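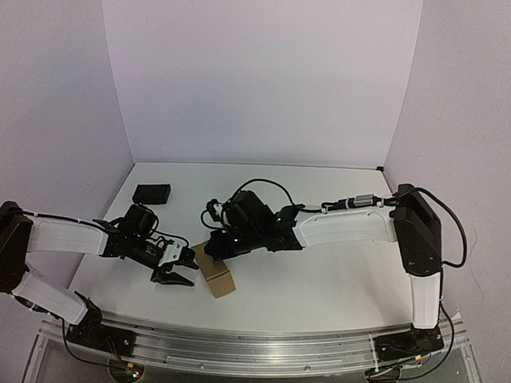 How many practice runs should our robotics club record before we try training the arms on a task?

Aim for 300 good ones to start, keep the task very simple, and see how it goes before you record any more.

3 min read

I help run an after-school robotics club in Killstead, mostly Year 9s and 10s, and we've entered the Tikeo student challenge for the first time. The task is two arms working together: one steadies an object while the other does something with it. The kids steer by hand while the computer records, and then we train on what they've done.

We only get the room on a Thursday from half past three, and by the time everyone's had a biscuit and found their notebooks there's a bit over an hour left. One of the parents read somewhere that you need 2000 runs for anything decent, and the kids went very quiet when they heard that! I'd love to hear from anyone who has done this with a school group – how many did you record, and did you let all the students drive or only the steady ones?

Posted by Rochelle Haverford
14 comments

Mariama Sowah

Hi Rochelle, and well done to your lot for having a go at two arms in their first year. We started with one and I still think of it fondly.

I coach the team at Oyelaran, and our first season we recorded everything we possibly could. By May we had 2703 runs saved and were terribly proud of ourselves, and then we sat down and watched a good sample of them (bring snacks, it takes ages). So many were rubbish. Kids had stopped halfway to talk, or started before the other driver was ready, or grabbed the thing from a completely different side because they were bored. We threw out the worst of it and ended up training on 981, and the arms behaved far better than they had with the whole pile.

So my advice is to agree on how the job is done before anybody records. Ours wrote it on the whiteboard: which arm moves first, where it takes hold, when the second one comes in, where everything finishes. After that, shift the starting spot of the object a little each time, a few centimetres this way or that, or turn it slightly. If it always starts on the same spot, the arms will only ever know that spot, and you'll get a nasty surprise on competition day when the judge puts it down somewhere else. We marked out a rough patch on paper first and then took the paper away.

As for who drives, I'd let them all have a turn, but give each pair a proper warm-up before you press record. Ten minutes of mucking about is plenty. We also gave one student the job of saying "keep" or "bin" straight after each run while it was fresh, and she took it very seriously indeed. It saved us hours later on. With two drivers, get them to count in out loud together – it sounds silly but the timing between the arms gets much smoother.

On your hour a week, don't despair. Once they find their rhythm a short task goes quickly, and you can swap pairs while the last run is saving. Do have someone in charge of putting the object back, or you'll lose half your time to that alone.

Happy to send you our whiteboard list if you'd like it. It's nothing fancy.

31 people found this helpful

Ilivow

depends on the task. we did fine with a few hundred for a simple pick up, folding cloth needed way more and still wasn't great. check the lighting is the same every week too, ours went funny when someone opened the blinds

6 people found this helpful

Rochelle Haverford

Thank you both so much, this is a huge relief. Mariama, yes please to the whiteboard list! I've already got a student in mind for the keep-or-bin job, she's very fair and doesn't mind telling her friends no. We'll pull the blinds down as well, I hadn't given them a thought. I'll come back and let you know how we get on once we have our first batch trained.

3 people found this helpful
Shared 22 times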